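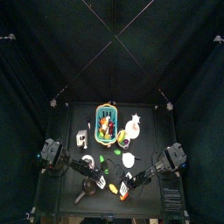
Sorting the play kitchen, part 2

The play kitchen food had been living in a shoebox without a lid since we moved to Bunthorpe. In April I finally gave it a system. Notes follow, mostly so I can repeat it when the next bag of hand-me-downs arrives.

Container first. I tried a solid-sided Plenberg tub and went back to a basket with slots. Slots let crumbs and grit fall out when you shake it over the sink, and you can see what is at the bottom without tipping everything onto the floor. The rim should be wide enough to grip with one hand. Depth matters more than width. Past 14 cm, the small pieces sink and never get played with again.

Next, what goes in. I keep fruit and vegetables together in one heap. Yogesh Sandhu argued for sorting by color, and we ran it that way for 4 days. It takes longer to put away and the result is the same by evening. Plates stay out of the basket entirely. A plate on top of produce gets pulled out first, and half the produce comes with it. Stacked beside the basket they cause no trouble.

Odd pieces are the remaining problem. Anything that is not clearly food or dishes goes on a plate until someone decides about it. I check the plate when I wash the set and move things on if they have been there since the last wash.

Washing: warm water, a drop of dish soap, an old toothbrush for the seams. Hollow pieces with a pinhole take on water, so I wipe those with a cloth and do not submerge them. Drying takes 18 hours on a rack with the pieces spread out – less if you turn them once. I left a hollow pepper in a closed tub last year and had to throw it out.

Elba Bustos asked about labels. I printed two on the Bravik label maker, one for food and one for dishes. The food label came off at the second wash. The dishes label is on the shelf edge and is holding. I have not replaced the first one.

Part 3 will cover the pans, once I find the lids.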